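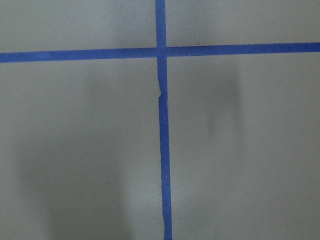 Blue tape cross on the grey surface.

Marking out a bench, quick notes

Tape before you measure anything else. Long strip first, then the second one across it. Press down from the middle outwards, thumb or an old card.

Cut the ends, dont tear. Torn edges give you a nick like the one just under the crossing, and your rule will catch on it.

Wipe down first, dust kills the stick. Leave 2 mins to dry.

Peel back slowly, low angle. Left on over Febuary mine needed white spirit.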